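Section 4: Folding and Storing T-Shirts

Read this before you buy anything. Most of what is sold to help people fold shirts does very little, and the part that does help is a clear table and the patience to do the same thing each time. This section covers both. It also covers the Ralov folding board, which comes with the Stelix drawer set and which you may or may not end up using.

4.1 What this section claims, and what it doesn't

You will find people who say that folding one particular way doubles your drawer space. We tried it with the same drawer and the same shirts, and it did not double anything. Folding shirts into upright packets let us see every shirt without digging. That was the gain. If you already know where your shirts are, you can skip to 4.6 and save yourself an evening.

We also can't promise fewer wrinkles. A cotton shirt that goes into the drawer wrinkled comes out wrinkled. The drawer set brochure says otherwise, and Joyce Rashidi, who edits this guide, has asked twice for the line to be taken out.

4.2 Before you start

You need:

A table at a height where you can work without bending. A bed is a poor substitute. The mattress gives under your hands and the edges of the fold wander.

Dry shirts. Check the collar and the underarm seams with the back of your hand, as these stay damp longest.

A drawer you have measured on the inside. The number printed on the Stelix carton is the outside depth and is no use to you here.

You do not need starch, spray, tissue paper, clips or drawer liners with a scent in them.

CAUTION: Wipe the table first and let it dry. Furniture polish transfers to pale cotton and does not always wash out. If you polished the table today, fold tomorrow.

4.3 Sorting

1. Put all the shirts in one pile. Include the ones on the chair.

2. Take out anything with a hole, a stain you have already tried to remove, or a neck that has stretched so far you no longer wear it. Folding these is wasted work.

3. Divide what is left by fabric weight. Thin shirts and heavy shirts do not make the same size packet, and a row of mixed packets leans over.

4. If you want to sort by color as well, do it now. It looks nice for a week. We don't recommend it to anyone who shares a drawer.

Note: Sorting takes longer than folding. In our trial the sorting ran to 90 minutes for two adults' shirts, most of it spent deciding about old ones. Set a kitchen timer if you tend to reminisce.

4.4 The basic fold

Do this by hand at least once, even if you plan to use the board.

1. Lay the shirt face down on the table with the neck away from you and the hem toward you.

2. Smooth it from the center out to the sides with flat palms. Pull the side seams gently until they run straight. Shirts that have twisted in the wash will have one seam riding toward the front. Leave it. Forcing it square stretches the cloth and it goes back on its own.

3. Fold one side in toward the center line, so the fold runs from mid-shoulder down to the hem. Turn the sleeve back on itself so it lies inside the new edge.

4. Do the same with the other side. The two sides may meet or overlap a little. Either is fine.

5. Bring the hem up toward the neck and stop a finger's width below the collar.

6. Fold in half again, or in thirds if your drawer is shallow.

7. Stand the packet on its long edge. If it stays up, you're done. If it flops, open it back to step 5 and fold it tighter.

CAUTION: Do not press down on raised or rubbery prints with the heel of your hand, and do not leave two such prints facing each other. They can stick together in warm weather. Fold the print to the outside or put a plain shirt between them.

Note on step 2: This is the step people skip, and it accounts for most bad packets. A crease left under the first fold is still there at the last one, only thicker.

4.5 Squaring up a fold that has slipped

Sooner or later a shirt will be mostly folded and not quite right, with one layer shifted and the far corners out of line. You do not need to start over.

1. Leave the shirt where it is on the table. Turning it around loosens everything.

2. Take hold of the two upper corners, one on each side. Pinch all the layers at each corner. If you catch only the top one, it slides off the rest.

3. Lift one corner a little and draw it outward. Keep the other corner down.
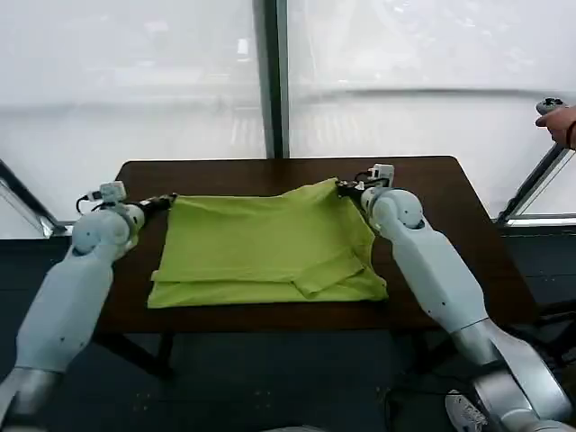 Stelix Home Storage Guide, Issue 17, p. 15

The lime-green shirt has its left side down flat and its right corner raised, with creases running on the diagonal. Expect diagonal creases like those whenever one corner is higher than the other. They are no cause for alarm and no reason to pull harder.

4. Lower the raised corner until the cloth meets the table, keeping a light pull on it as it comes down.

5. Let go, then check the hem. It should run straight across. If a flap has folded over at one of the lower corners, decide whether it belongs there. If it does, press it flat. If it doesn't, turn it back out and smooth from the middle.

6. Leave the small soft wrinkles alone. You can spend all afternoon on them, and they will be there again when you open the drawer.

Note: A bright shirt on a dark tabletop makes a crooked edge easy to see. A white shirt on a white table is hard work. Put a dark towel down if yours is like that, and pull the towel tight first.

CAUTION: Do not tug at the corners of a loosely knitted or very old shirt. Slide a flat hand under the layers and shift them that way.

4.6 The Ralov board, if you must

The board is a hinged panel that turns the sides of the shirt in for you. It gives every packet the same width. It does not make you faster until you have done a good many, and it is one more thing to store.

1. Open the board on the table with the hinges facing down.

2. Lay the shirt on it face down, with the collar level with the top edge.

3. Flip the left panel over and back. Flip the right panel over and back.

4. Flip the bottom panel up.

5. Slide the shirt off sideways. Lifting it straight up undoes the last fold.

Kelly Crabtree, who tested the board for this issue, folded the same pile with it and without it and preferred her own hands for everything except work polos. Roland Inskip liked it and kept one. Very large shirts hang off the bottom of the board and have to be folded up by hand first, at which point you may ask what the board is for.

CAUTION: Keep fingers clear of the hinge side. Small children should not use the board as a toy, whatever the carton shows.

4.7 Filling the drawer

1. Start at the back and stand the packets in a row with the smooth folded edge up.

2. Keep heavy shirts together at one end.

3. Stop when you can still slide a flat hand in beside the last packet. A drawer packed tighter than this pulls the neighbors out with every shirt you take.

4. If the row leans, put in a divider. The Bunting dividers fit the Stelix drawer. So does a shoebox lid cut to length, and it costs nothing.

Note: The load figure for the drawer runners was worked out on an evenly spread load. It says nothing about a drawer that is full at the front and yanked open by one corner. If yours sticks, take some shirts out before you call us.

4.8 Common problems

Packets unroll overnight. The last fold is too loose, or the shirt is too slippery to stand. Sports shirts are the usual culprits. Lay those flat in a short stack.

Packets are all different widths. You are folding to the width of the shirt and not the width of the drawer. Cut a strip of card to the width you want and check against it in step 4 of the basic fold. After a dozen shirts you can throw the card away.

The collar has a bump. The hem was brought up over it. Stop lower down.

The drawer looked good and now doesn't. Yes. Ours too. Denise Hollis kept hers in order from setup until the middle of July and then went on vacation. Refold whatever comes out of the wash and ignore the rest.

4.9 About the refresher spray

Some readers have asked about Bundovex, a spray sold for use on folded clothes. We tried it on plain cotton and couldn't tell the treated shirts from the untreated ones after a week in the drawer, except by smell. If you like the smell, follow the label and let the cloth dry fully before you close the drawer — a damp packet in a shut drawer goes musty quickly.

4.10 Corrections to the previous issue

Step 5 of the basic fold told you to bring the hem all the way to the neck. Glenys Cheetham wrote in to say this puts a ridge across the collar, and she is right. The board was also described as suitable for all sizes. It isn't, see 4.6.

Corrections received after Wed 8 June will be held for the next issue. Please give the section and step number when you write. Sweaters and anything with a hood are in Section 5.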